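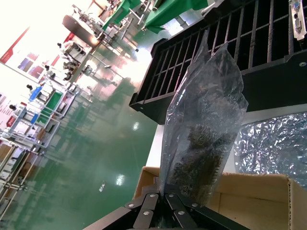

Report of a visit to the Ullwood pumped storage station

On Thu 13 February, members of the Tastham Energy Forum visited the pumped storage station at Ullwood at the invitation of its operator, Grarkdale Hydro. The visit followed the forum's earlier session on storing surplus power from wind and solar farms, and was intended to give members a working knowledge of the site before the regional consultation opens in August.

The party was received at the lower gatehouse and given a safety briefing, after which it was divided into two groups. One group began at the upper reservoir, the other in the machine hall, and they changed places at midday.

The upper reservoir

The upper reservoir lies in a natural bowl above the valley and was enlarged with an earth and rock dam. Water is pumped up at night and on windy days, when power is cheap, and released through a single tunnel when demand rises. The operator stated that the level may change by as much as 7 meters in the course of a day. Warning signs to this effect have been placed along the public footpath, and members asked whether further fencing was planned on the northern side, where the bank is steep. The operator replied that a survey of the path would be carried out first.

Members also discussed the condition of the intake screens, which collect leaves and branches each fall. Cleaning is done from a walkway above the screens and requires the tunnel to be closed. The station would prefer a system that could work without a shutdown, but the cost has not yet been approved.

The machine hall

The hall houses two reversible pump turbines, each of which also serves as the motor or generator for its shaft. One was generating during the morning. The other was out of service for the replacement of its lower guide bearing, and the group was able to look down into the pit from the inspection platform. Ear protection was worn throughout.

The change from pumping to generating takes 10 minutes under normal conditions. Much of that time is spent bringing the water column to rest and the shaft to a standstill. Several members had expected a shorter figure, and there was a useful exchange on how the station compares with large batteries, which respond faster but hold far less energy at this scale.

The control room was viewed from the gallery. The station is staffed day and night, although routine dispatch instructions now arrive automatically from the grid.

Fish and river flow

In the afternoon both groups met at the lower reservoir to hear about the Salinas channel, a bypass that keeps water moving in the river when the station is pumping. Anglers downstream have complained of sudden changes in depth. The operator has agreed to limit the rate of change in spring and will publish its flow readings each month.

Matters for follow-up

The forum has asked Grarkdale Hydro for the footpath survey, the monthly flow readings and a plan showing the proposed second tunnel. Copies will be placed in the Tastham public library when received. Members who wish to comment on the proposed tunnel should do so in writing before the consultation opens.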